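Retagging the Nuster bootlegs

The Nuster reunion set at the Brosulmont finally pushed me to fix my live folder. I have been collecting audience recordings of the band since their second album, and the folder had reached 2,134 files with no consistent naming. Half of them had the venue in the artist field. A good number were the same show under two titles.

I started with duplicates. Comparing file sizes is useless when one copy is a 192 kbps MP3 and the other is FLAC, so I used acoustic fingerprints. That flagged 872 files. Most were true duplicates, but the matcher also paired different performances of "Irer" because the band plays the intro to a backing track and the first minute is identical every night. Those I sorted by ear, going by the crowd noise and the second verse, where the singer changes a line on most nights.

Dates were harder. Tapers in the early years wrote the day first or the month first depending on where they lived, and the fan site's set lists are wrong for the entire January run. Where the opening act was on the tape I used that. Where it was not, I left the date blank and put the encore in the comment field.
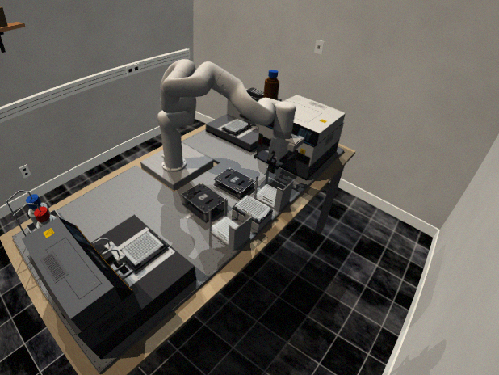

Render of a robot arm over a lab table.

The reunion show itself is already up in three versions. The one from the balcony has the best drums and almost no bass. The soundboard copy is clean but flat — no room sound, and the backing vocals sit far too high. I kept the third, recorded near the mixing desk, and cut the long gap before the encore.

After all that, 106 files still have no venue. Several sound like the Tripathi, which has a short slap echo off the back wall, but I would not tag on that basis alone. If you have the opening night of the second tour from any source other than the radio broadcast, leave a comment. My copy drops out in the middle of the acoustic section and comes back two songs later.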